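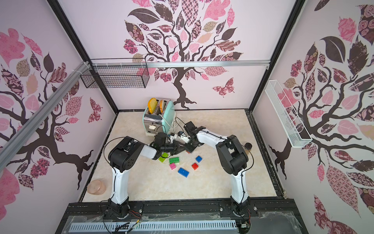 Two robot arms over a marble-patterned tabletop, with toy bricks and a toaster between them.

Visit to the Clolura studio, Brarham

Members of the regional games development network visited the Brarham premises of Clolura in September, at the invitation of the studio's production lead, Cinzia Valentini. The visit was arranged so that members could see how a small studio prepares a title for public testing. Fifty-two members attended, in 2 groups.

The morning group was received at the main entrance by Thomas Leone, who gave a short account of the studio's present work. Its current project, Skundotico, is a farming and trading game set in a river valley named Farina. The game has been offered to a closed group of 900 testers, and the studio intends to open it more widely once the trading system has been revised.

Mr Leone explained that testers' reports are read each Saturday by a member of the design team and sorted by subject before any changes are agreed. Reports about lost saved games are passed on at once. Suggestions for new crops, animals and buildings are held over until the end of the test period. Members asked whether this delay had caused complaint. Mr Leone said that it had, particularly over the absence of goats, and that a notice had been added to the opening menu.

Members then moved upstairs to the art room, where Morena Marras showed early drawings of the valley alongside the finished maps. The first version of the river ran straight from north to south, and testers found the crossings dull. It was redrawn with 4 bends and a ford. Ms Marras also spoke about lettering - the original typeface was hard to read on smaller screens and has been replaced throughout.

Lunch was taken in the ground floor meeting room. The afternoon group followed the same route in reverse, and the network wishes to record its apologies for the late start, which was due to a delay to the coach.

The final session was a play test of the revised market. Members worked in pairs, each running a neighbouring farm, while Lino Bianchini took notes. Several pairs found that grain could be bought and resold at a profit without leaving the menu. Mr Bianchini confirmed that the fault was known on the autumn map but had not been seen before on the spring one.

The network thanks Clolura for its hospitality. Members who still hold visitor passes are asked to return them to Aroha Whitelaw at the network office, who will also accept written comments on the play test for forwarding to the studio.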